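Search tickets, parts, firmware
Filed under: Grippers > Parallel jaw > Simulation > Open

Ticket 3476: Brullum fingers vs. Skumuson fingers, wrist camera view

Reported: The Skumuson finger model is supposed to drop into our sim setup with no changes to the controller. Grasp success came out at 67 percent over 579 tries. The Brullum set, same arm, same controller, did better. Vendor says our camera mount is wrong. I doubt it.

Log, August

9:10 Reloaded the arm with stock Kallio controller settings. No errors. The vendor notes call this "plug and play," a phrase I have stopped believing.

9:40 Checked the camera offset against the drawing. It matches. Asked Stemix support whether the drawing matches the model file. They sent me the drawing again.

10:25 Swapped finger sets 3 times to rule out a bad load. Same result each time, so I'm dropping that theory.

11:05 Tried the suggested fix (raise closing force). Most of the misses happen before the fingers touch anything, so I don't see how force comes into it. Ran it anyway. No change worth writing down.

1:30 Looked at the wrist view with the fingers wide open over a flat target on the floor. The gap between the fingers is clear, but the palm housing hides the lower half of the target. If the controller goes by what the camera sees, it is working from the top part only.
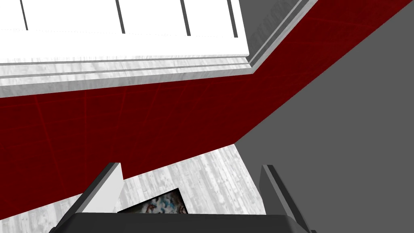

My guess is that the grasp center gets pulled toward the visible part and the arm stops short. That is still a guess. I want the same pose with the Brullum palm before I blame the housing, and I want it rendered from the same camera position.

2:15 Sent the above to Stemix. Reply: "please update to latest." We are on latest.

Status: open. Do not close as user error. Next step is a run with target position fed in directly, camera ignored.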